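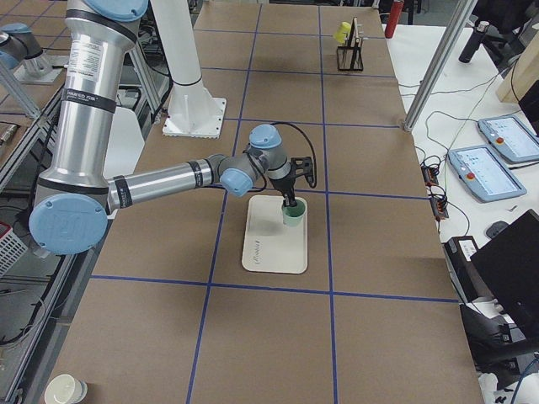 *Table covered in brown paper, blue tape grid.*

# Odgate Kitchen Words

A list of 371 everyday words for cups, pans, cloths and cutlery, as used in Odgate and Asarley. Piyumi Sultana and Janaka Howlader collected them from 16 speakers. Last edited 2022-07-03.

## Files

- `words.csv`: one row per word, with meaning and town
- `speakers.csv`: age group and town only, no names
- `notes.md`: spelling choices, mostly by Radomír Sýkora

About 80 words have more than one spelling. We kept them all and put the most common one first. 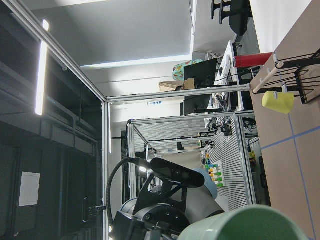 *Small yellow mug on a rack, light green mug nearby.*

## Known gaps

- Asarley has far fewer words for baking than Odgate.
- Words for drinks are left out. Teguh Pasaribu has a separate list.
- The `first_heard` column is blank for older entries.
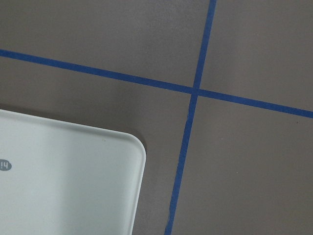

## License

CC BY 4.0. Send corrections to Habibur Saha as an issue, with the row number and the town where you heard the word.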